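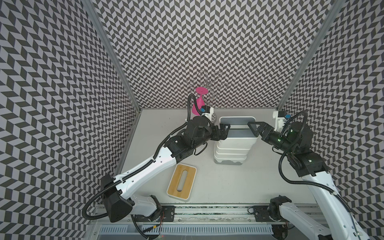
About us

We are Trasulell, a shared workshop on Jedwood Lane with a leaky skylight, a very good kettle and rather more robots than we ever planned on having. We began with 7 members and a borrowed pillar drill, and there are 20 of us now, some of whom come every evening and some of whom we see mostly at Christmas (you know who you are, and you are still very welcome!).

How we got started

Ruairi Baxter and Kirstin Pringle had been building a plotter in Kirstin's spare bedroom, and it had grown to the point where guests could no longer reach the bed. They went looking for a room with a solid floor and found the back half of an old upholsterer's, which we still rent. Dougal Chisholm joined in the first September, bringing his lathe and a great many biscuit tins full of screws, and we have been sorting those screws ever since.

What we build

Anything a member cares to start, really, though our longest-running group project is Nelledel, our two-armed bench robot. It has a pair of arms on an aluminium rail, each with a two-finger gripper and a small camera up at the wrist, and it lives in its own booth with zigzag walls. We give it ordinary household things to handle, such as a wine glass or a plastic tub, and we have spent many happy hours arguing about which of them is the hardest. Nisreen Majali looks after the software and Wim Maes the wiring, and between them they have filled 386 pages of the workshop notebook, a fair part of it in pencil and a smaller part of it legible.

Members bring plenty of their own work too. At the moment there is a self-watering seed bench, a curtain opener, and a chess machine that Dougal has promised to finish before he starts anything else.

Coming along

Our open evening is Wednesday from 7 until 9, and you don't need to be a member or know one end of a soldering iron from the other. Somebody will show you round, find you a stool and very likely ask you to hold something while the glue sets. If you have a half-finished project in a cupboard at home, do bring it with you, because we love looking at those.

Under-16s are welcome with a grown-up. The front door sticks in damp weather, so please give it a good push, or knock on the window to the left and one of us will come and let you in.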